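Ticket 823: left/right swapped in two-hand demos
Project: Skalturar
Site: Pirkness, upstairs office
Status: open, sulking

Symptom. Demonstrator hands an object from left gripper to right. Replay on the arms has the right arm offering thin air to the left one, very politely. Affects 4 sessions so far, all from Thursday. Single-hand demos replay fine.

Tried first: restarted the recorder. Tried second: restarted it with more conviction. Then went back to the raw views to see whether each gripper still had sight of the other one's marker.

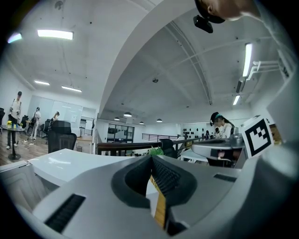
Flasbridge support: a marker in view only tells us the tracker had a chance. Please check which ID is assigned to which hand in the session config before recording anything else.

Checked. Config says left is left. Config has said this since June and I had no reason to doubt its character. Re-exported with the tracker log on and pulled a view from the other side of the pair, marker card upright, black pattern facing right.
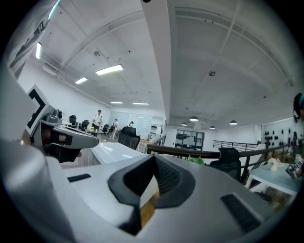 Gallardo thinks the IDs are fine and the pairing step is at fault: it hands out left and right by whichever gripper wakes up first, and the config is read afterwards as a sort of suggestion.

Log agrees. Right gripper woke 700 ms ahead on every bad session. Workaround: switch on left, wait 2000 ms, switch on right. Written on tape, stuck to the charger.

Leaving open until the pairing step learns to read. Bad sessions tagged "swap", do not train on them.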